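周末整理小记

2022年4月17日

我学中文的时间不算短了，但是写长的文章还是比较慢。如果有用词不准确的地方，请大家多多原谅，也可以在留言里告诉我。

今天想写的是整理房间。搬到现在的住处以后，我一直没有认真地收拾过。东西放在哪里，就一直在哪里。上个月朋友 Zoila Ccori 要来住两个晚上，我才开始着急：她的行李应该放在什么地方呢？于是我给自己定了一个规则，每天只整理30分钟，时间到了就停，剩下的明天再做。

第一天我整理衣服。我把所有的衣服都拿出来放在床上，然后一件一件地问自己，去年冬天穿过没有。这个方法是从 Parvathi 那里学来的。她说的时候很严格，没有穿过的就要送走。我做不到那么严格，有两件毛衣是妈妈织的，不管穿不穿，我都要留着。其他的衣服，能挂的就挂起来，不能挂的就卷起来放进抽屉。卷的时候要先把袖子折到里面，要不然过几天就会散开。

第二天和第三天是各种盒子。我有一个不太好的习惯，买了东西以后舍不得扔盒子，总觉得以后会用到。这一次我把它们都打开看了一遍，大部分是空的，有一个里面是我找了很久的针线。空盒子我压平了，用绳子捆好，送到楼下回收的地方。收回收的叔叔给了我10块钱，我很高兴，用这个钱买了一把葱和几个鸡蛋。
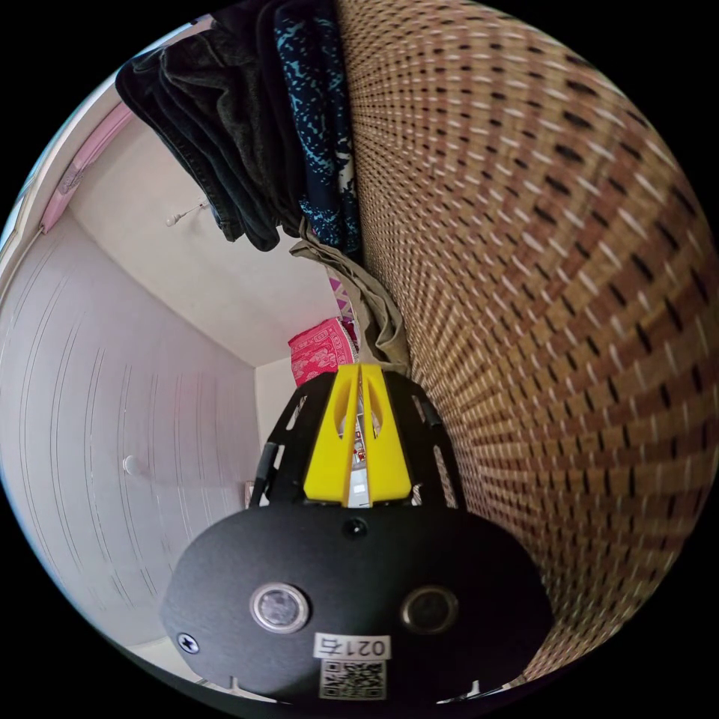

竹编的席子，后面是挂着的衣服，还有一个红色花纹的盒子。

我特别喜欢竹编的东西。在我的家乡，夏天人们也睡席子，但是那种席子是用草做的，比较软，时间长了会掉碎屑。竹子的席子摸起来很光滑，也很凉快。我第一次在竹席上睡觉的时候，早上起来手臂上都是一格一格的印子，同事 Tumelo 看见了，问我是不是生病了。

关于怎么保养竹席，我问了邻居阿姨，也记在了本子上。擦的时候毛巾要拧得很干，顺着竹片的方向擦。擦完以后放在通风的地方晾，不要在大太阳下面晒太久，竹片会变脆。收起来的时候要卷，不可以折。阿姨还说，可以在里面放一小包茶叶，能够去掉潮湿的味道。这个办法我还没有试过，如果有读者试过，请告诉我效果怎么样。

我原来以为要到七月才需要席子，可是这里的天气热得比我想的早。所以我现在就开始给它找一个方便拿的位置。放在柜子后面不行，每次都要搬柜子。放在床下面也不太好，灰尘很多。目前我觉得靠墙立着最合适，只是要用一条布带在中间绑一下。

Zoila 来的那天，房间还没有全部整理完，书桌下面还有一堆电线和旧杂志。不过她的箱子有地方放了，我们也可以坐下来好好地喝茶。她带来一包家乡的咖啡豆，我没有磨豆子的工具，结果两个人用擀面杖压了半天，厨房里都是咖啡的香味。

下个星期我打算整理书桌下面的那一堆。电线最麻烦，很多我已经不知道是哪个机器的了。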